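Nornora to Open Shared Community Kitchen and Repair Room in Former Print Works

September
By Marianna Olszewski, Nornora Press Office

HUET – Nornora, the neighborhood services cooperative, will open a shared kitchen and repair room this fall on the ground floor of the former print works on Mill Lane. The space covers 2129 square feet and will be open to anyone living in Huet or the surrounding townships. Members of the cooperative and non-members will pay the same rates.

The building has stood vacant for several years. Nornora signed a long lease on the ground floor last winter and has since replaced the wiring, put in a commercial exhaust hood and leveled the rear entrance so that it can be used by people with wheelchairs and strollers. The upper floors are not part of the lease and will stay closed.

The kitchen half of the space has five cooking stations, a walk-in cooler and a row of lockable dry storage shelves. It is meant for people who cook for sale in small amounts, such as market bakers, jam makers and caterers who have outgrown a home kitchen but cannot afford a lease of their own. The repair room has workbenches, hand tools and a sewing corner. 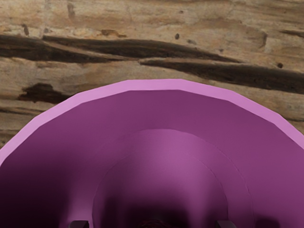

Do kitchen users have to bring their own bowls and pans? Basic mixing bowls, sheet pans and knives are kept at each station and are included in the hourly rate, while specialty items such as cake molds and canning jars must be brought in.

Applications for kitchen time opened earlier this month, and 104 had been received when this release was prepared. Nornora expects to offer regular weekly slots to 31 of those applicants in the first round. The rest will be placed on a waiting list and can book single sessions as they come up, mostly in the early morning and after 8 p.m.

"We asked people what they were short of, and the answer was space with a drain in the floor and a landlord who picks up the phone," said Stanisława Szewczyk, director of Nornora. "Most of these businesses are one person and a car. They need a few hours a week, and they need those hours to be the same every week so they can promise bread to somebody."

Weekly slots will be given out in four-hour blocks. Each new kitchen user must hold a current food handler's card and attend a walk-through before the first session. Cleaning time is part of the booked block. Stations must be left clear, with all food labeled and put away, before the next user comes in.

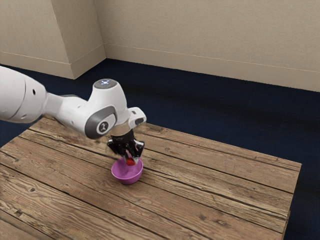 Small bowl on a weathered wooden table.

The repair room will run on a drop-in basis in the afternoons. Visitors can bring small appliances, lamps, clothing, chairs and bicycles. There is no charge for using the benches, although parts are sold at cost. Gas appliances and microwave ovens will not be accepted for repair.

Eugeniusz Kozłowski has been hired to manage the repair room. He ran an appliance shop in the township of Bima until his retirement and will be at the benches on most open afternoons. Nataša Popescu will manage the kitchen and handle all bookings.

"People should come in even if they think the thing is past saving," Kozłowski said. "Sometimes it is. Then we take the cord and the screws off it and keep those for the next one."
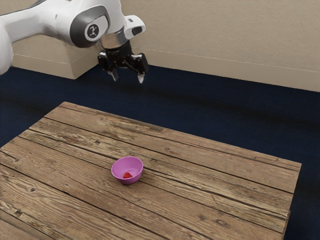 Parts and fasteners taken from items that cannot be fixed will be sorted into drawers and offered free to anyone working at the benches. Scrap metal will go to the Ultel recycling yard, which has agreed to make a pickup each month. Food scraps from the kitchen will be collected separately for the cooperative's compost site.

The project was paid for through member shares and a low-interest loan arranged by Aivar Kalniņš, finance manager at Nornora. The cooperative expects kitchen fees to cover nearly all running costs by the end of the second year. Rates are posted at the Mill Lane entrance and will not change before then, Kalniņš said.

An open house will be held before the first bookings begin. Visitors will be able to see both halves of the space, ask about storage and sign up for a walk-through. Street parking is limited, and the lot behind the building is reserved for loading – visitors are asked to use the lot at the bus depot.

Applications and repair room hours are available at the front desk of the Nornora office in Huet.

Media contact: Marianna Olszewski, Nornora Press Office | © Nornora. All rights reserved. | Back to top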